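Section 4. Cleaning and Inspecting the Bins

The blue plastic bins supplied with the Pleltaler shelving are meant to be reused for years. Clean them after every 24 uses, or sooner if anything has spilled. Read Section 2 first if you have not yet assembled the shelving.

What you will need:
A soft nylon brush
Mild dish soap and lukewarm water
Two clean cloths
The bin log sheet (form 1222)

4.1 Emptying and washing

1. Take the bin off the shelf and set it on a flat surface at waist height.
2. Remove all contents, dividers and card inserts. Set the inserts aside – they must not get wet.
3. Turn the bin over and tap the underside to knock out grit.
4. Brush the floor of the bin along the lines of the molded pattern, then across them. Dust collects in the grid and a cloth alone will not lift it.
5. Wash the inside with soap and water, then the rim, the outer lip and the ribs.
6. Rinse, wipe with the second cloth and leave the bin upside down until dry.

CAUTION: Do not use solvent, bleach or scouring powder. These dull the plastic and can weaken the rim.
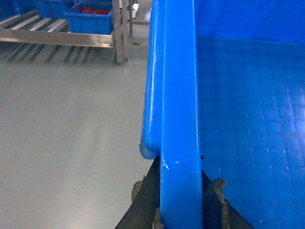 4.2 Checking the rim and ribs

Most wear shows up at the rim, where bins are lifted, stacked and bumped against the shelf posts.

1. Run a gloved finger along the full length of the lip. Feel for chips, burrs and sharp edges.
2. Look down the seam between the lip and each wall rib. A thin dark line is normal. A gap that opens when you press on the wall is a crack.
3. Check both faces of each rib. Small white scuffs and scratches affect appearance only.
4. If the end of a lip is slightly chipped, clean the dirt from the chipped edge and smooth it with fine sandpaper.
5. Write the result on the log sheet and initial it.

NOTE: A chipped lip does not take a bin out of service. A cracked rib does. Mark the bin with tape and store it away from the good ones.

4.3 Returning bins to use

1. Refit the dividers, long ones first.
2. Slide the bin in until it meets the rear stop.
3. Load heavy items at the back. Do not stack more than two full bins.

Replacement bins and dividers are ordered through Evura, part group 100. Send completed log sheets to Vernon Beaulieu at the Plamolow stores office.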